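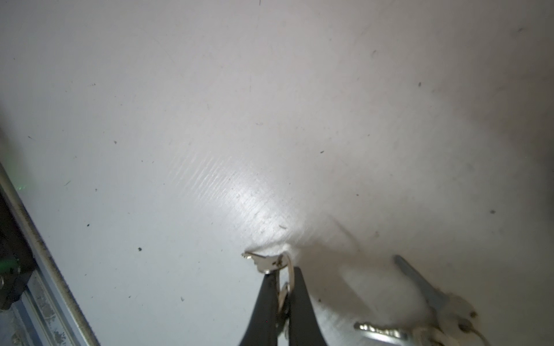
The spare key to my side door stopped working about the time I repainted the hall table, and I'd like opinions before I pay for a locksmith. The lock is a Sutach, 17 years old, fitted by the people who owned the house before us. My original key turns it every time. The copy goes all the way in and then stops. It's a plain silver key with a jagged cut along the blade, and I can't see anything bent or chipped on it. Second question, same post: the white top under it has fine scratches that show up when the light catches it, plus dust specks I keep wiping off. Is there a way to get the scratches out of matte white without sanding the whole thing?

Category: Home & Workshop > Doors, Locks and Hardware
4 min read

sidedoor_mel
Forgot to say, the copy was cut in March at the kiosk inside Buvuvum. It cost 8 dollars. It worked for a couple of months and then got stiff, and last week it quit.

hingepin
If it worked and then quit, the key was cut slightly off from the beginning and the lock put up with it. Old pins wear. Take the original back and have a new one cut from that. Don't let them copy the copy.

Vangelis Drakos
I don't agree that it's the key. I did locks for 16 years. A lock that gets stiff over a few months is dirty or dry. Put dry graphite or a PTFE spray in the keyway, run the original in and out a dozen times, wipe it each time, then try the copy. Do this first. It costs next to nothing.

hingepin
But the original turns fine. A dirty lock would be stiff with both.

Vangelis Drakos
Not always. A good key has some margin and a poor copy has none. So the original still turns when the copy doesn't. You may be right that the copy is poor. I'm saying the lock changed, and the copy didn't.

tollgate55
Please don't use graphite if anyone has ever sprayed oil in there. It makes paste. I had to take a cylinder apart over that. PTFE only.

sidedoor_mel
My husband sprayed something in it two winters ago. He thinks it was regular oil from the garage.

tollgate55
Then flush it with a cleaner first and leave it overnight. Put a rag under it or it will run down your door.

Vangelis Drakos
Agreed on that. If oil went in, skip the graphite.

porchlight_kt
Hold the two keys back to back with the shoulders lined up and look at them against a window. If the cuts don't match you'll see daylight between them at one of the peaks. That will tell you more than we can from a picture.

sidedoor_mel
Did that just now. They look the same to me, except the cut nearest the tip, where the copy might be a hair higher. I could be imagining it.

hingepin
A hair is enough.

Vangelis Drakos
It can be. Clean the lock anyway.

brushandtray
On the tabletop. What paint did you use, and did you put a clear coat over it? Matte marks easily. If the scratches only show in the glare they are probably just burnished lines and not cuts in the paint. Try a damp microfiber cloth with one drop of dish soap, then dry it. Do not use a melamine sponge, it will leave a shiny patch.

sidedoor_mel
Candus furniture paint, two coats, no clear coat. The can said it didn't need one.

brushandtray
They all say that. For a table where keys get dropped every day I'd put on two thin coats of water-based matte clear. Wipe all the dust off first or you'll seal it in.

tollgate55
Or put a bowl on it for the keys and leave the paint alone.

brushandtray
A bowl will scratch it too unless it has felt on the bottom.

porchlight_kt
What did the locksmith quote, out of curiosity?

sidedoor_mel
196 dollars to come out and replace the cylinder, with two keys. The man on the phone didn't ask what was wrong with the old one.

Vangelis Drakos
That's high for one cylinder. Even if you end up replacing it, you can do it yourself with a screwdriver. Measure the old one before you order.

hingepin
Or bring the cylinder to a real lock shop and ask them to repin it. They'll cut keys to match while you wait. I'd still start with a new copy.

sidedoor_mel
Update, 13 August 2024. Flushed the lock last night, a lot of black stuff came out. PTFE this morning. The original is much smoother. The copy now turns if I pull it back slightly, but not if I push it all the way in.

hingepin
That's a badly spaced copy.

Vangelis Drakos
Yes, with that I'd say the spacing is off. Get a new one cut from the original, at a lock shop.

sidedoor_mel
OK, will do. I'm leaving the table until I've bought the clear coat.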